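Categoría: Listas de correo > Archivos familiares y papeles viejos

Este sitio utiliza cookies propias para recordar sus preferencias de lectura. Aceptar | Más información

De: Vasilică Ciobanu
Para: lista Papeles de Casa
Asunto: Re: ¿Por fecha o por persona?
Noviembre de 2021

Estimados colisteros:

Respondo al mensaje de Usha, que copio abajo en la parte que me interesa. Pido disculpas por adelantado si alguna frase me sale torcida; llevo muchos años escribiendo en español, pero los papeles de mi familia están en rumano, en alemán y un poco en francés, y cuando trabajo con ellos se me mezclan las lenguas.

> Usha Chacko escribió:
>
> Tengo las cartas de mis abuelos en el mismo desorden en que
> salieron del armario de mi tía. Son 330, si no me he equivocado
> al numerarlas. He empezado dos veces a ordenarlas por fecha y
> dos veces lo he dejado, porque muchas no llevan año y algunas
> ni siquiera el mes. Mi hermano dice que las ordene por persona
> y que me olvide del calendario. Godfrey Lema me aconsejó en
> esta misma lista que no tocara nada hasta tener un inventario.
> ¿Qué hacen ustedes cuando las dos cosas no caben a la vez?
> ¿Y qué hago con los sobres? La mitad están sueltos y no sé a
> qué carta pertenecen.

Querida Usha: yo estoy con Godfrey en lo del inventario, aunque no tan estrictamente como él. El orden en que se encuentran los papeles tiene su valor, incluso cuando parece un desorden. Mi abuela guardaba las cartas de su hermano junto con los recibos del dentista, y durante mucho tiempo pensé que era por descuido. Después leí tres de esas cartas seguidas y comprendí que el hermano le enviaba dinero para pagar justamente al dentista. Si yo hubiera separado los recibos el primer día, habría perdido esa relación y no la habría recuperado nunca.

Por eso le recomiendo que, antes de mover una sola hoja, escriba a lápiz un número muy pequeño en la esquina inferior derecha del reverso. El lápiz debe ser blando, un 2B por ejemplo, y la mano ligera. Ese número no significa nada más que el lugar donde estaba la hoja cuando usted la encontró. Luego puede ordenarlas como quiera, y siempre podrá volver atrás. Si ya las numeró, como parece, y lo hizo antes de las dos tentativas, tiene la mitad del trabajo hecho.

En cuanto a la pregunta principal, yo ordeno por corresponsal y, dentro de cada corresponsal, por fecha hasta donde se puede. Las cartas sin año las pongo al final del grupo, en una carpetilla aparte que lleva escrito «s. f.», y voy sacándolas de allí cuando encuentro una pista. Las pistas llegan despacio. Una carta de mi tío abuelo hablaba de «la nieve que rompió el tejado de la escuela», y pasé un invierno entero sin saber de qué año era, hasta que Kaiwen Cheng, a quien muchos de ustedes recordarán por sus mensajes sobre tintas, me sugirió mirar el papel a contraluz. Tenía la misma filigrana que otras dos cartas fechadas en enero del año siguiente. No es una prueba, lo reconozco, pero me bastó para ponerla entre ellas con un signo de interrogación.

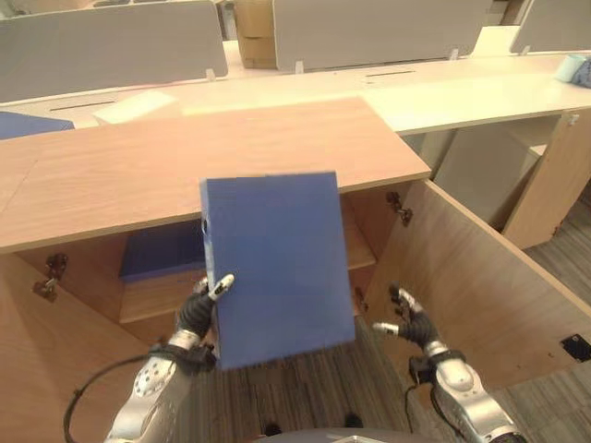
Sobre los recipientes ya hemos discutido mucho en esta lista y no quiero abrir otra vez aquella guerra. Solamente diré lo que uso yo, que vivo en un piso con humedad y sin presupuesto. Las cartas van abiertas, sin doblar, en carpetillas de papel sin ácido, y las carpetillas van dentro de cajas de archivo. Durante años tuve las cajas tumbadas, una encima de la otra, y cada vez que necesitaba la de abajo tenía que desmontar toda la torre. Ahora las pongo de pie, como la azul de la fotografía, y escribo el nombre del corresponsal en una tira de papel que cuelga por delante. Eso sí, de pie solamente funciona cuando la caja está bien llena. Si está a medias, las hojas se curvan, y una carta que ha pasado cinco años curvada ya no se deja leer con comodidad. Yo relleno el hueco con un cartón limpio doblado en forma de acordeón.

Compré al principio cajas de la casa Brovel, y después unas Trallier que me regaló una vecina al cerrar su despacho. No noto gran diferencia, salvo que las segundas son un dedo más altas y no entran en mi estante inferior. Mida usted el estante antes de encargar. Yo no lo medí y tuve que bajar una balda, y en esa operación se me cayeron al suelo los tornillos, de los cuales uno sigue desaparecido.

Ahora los sobres. Es un asunto delicado y sé que Edivaldo Prado no piensa como yo. Él guarda todos los sobres juntos, por tamaño, y dice que así se estudian mejor los sellos. Me parece una buena solución para un filatelista. Para quien quiere entender a la familia, el sobre debe estar con su carta, porque el matasellos es muchas veces la única fecha que tenemos. Con los sueltos hago lo siguiente: comparo primero los dobleces. Una carta doblada en tres no estuvo en un sobre cuadrado. Después miro la tinta de la dirección y la tinta de la firma. Por último miro las manchas, que suelen atravesar el papel y aparecen en los dos sitios a la misma altura. De este modo he casado 13 sobres en todo el año pasado. Parece poco, y mi mujer opina que es poco, pero dos de ellos me permitieron fechar la mudanza de mis bisabuelos.

No quite los sellos, por favor, aunque su hermano se lo pida para los niños. Tampoco pegue nada con cinta adhesiva. Hay una carta en mi colección que alguien reparó con cinta, con la mejor intención, y la franja se ha vuelto de color miel y ha borrado la mitad de una despedida.

Una última cosa, para los que preguntaban por el cuaderno de índices. El mío tiene ya unas 900 entradas y sigo llevándolo a mano, con una línea por carta: número de hallazgo, quién escribe, a quién, lugar, fecha y una frase sobre el contenido. La frase es lo que más tiempo me cuesta y lo que más agradezco después. Si alguien quiere el modelo de página, se lo mando por correo particular, para no cargar la lista con adjuntos.

Usha, cuéntenos en qué lengua están las cartas y si su tía vive todavía. Si vive, vaya a verla con diez o doce sobres en el bolso, y deje los demás para otra visita.

Con un saludo cordial,

Vasilică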